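Dimora 반투명 데스크 수납함 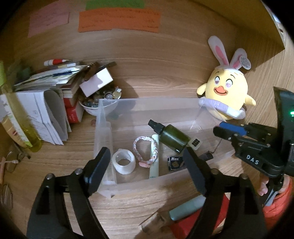 책상 위에 놓은 수납함. 스프레이 병, 테이프, 스테이플러 심, 튜브, 팔찌를 함께 담은 모습.

책상 위에 흩어지는 작은 물건을 한곳에 모아 두는 직사각형 플라스틱 수납함입니다. 벽면이 반투명이라 옆에서도 안쪽이 어느 정도 비칩니다. 뚜껑은 포함되지 않습니다.

칸막이가 없어 길이가 있는 병이나 튜브는 비스듬히 눕혀 넣을 수 있습니다. 심 상자나 테이프처럼 자주 꺼내는 물건은 앞쪽에 두고 쓰시면 편합니다. 작은 물건을 따로 나누고 싶으시면 같은 시리즈의 Belay 칸막이(별도 판매)를 끼워 사용하십시오. 칸막이는 한 개씩 판매합니다.

제품 정보
제품명: Dimora 데스크 수납함
품번: 1434
재질: 플라스틱
색상: 반투명
높이: 15cm
구성: 본체 1개
판매원: Stallau
디자인: Benedikt Gisler

사용 및 관리
미지근한 물에 중성세제를 풀어 부드러운 스펀지로 닦아 주십시오. 거친 수세미를 쓰면 표면에 흠집이 남습니다. 식기세척기와 전자레인지에는 사용할 수 없습니다. 난방 기구 옆이나 직사광선이 오래 드는 창가에는 두지 마십시오. 액체가 든 용기는 마개를 잠근 뒤 넣어 주십시오.

배송 및 교환
오후 3시 이전 주문은 당일 출고합니다. 도서 산간 지역은 배송이 더 걸릴 수 있습니다. 사용하지 않은 제품은 받으신 날부터 15일 안에 교환하실 수 있으며, 포장 상자를 함께 보내 주셔야 합니다. 단순 변심일 때 왕복 배송비는 고객 부담입니다. 담은 물건은 상품에 포함되지 않습니다.

대량 주문
41개 이상 주문하실 때는 견적을 따로 드립니다. 품번과 수량, 받으실 주소를 적어 문의 게시판에 남겨 주십시오. 담당 Shewit Tamiru.

함께 보는 상품
Vatisden 서류 받침
Belay 칸막이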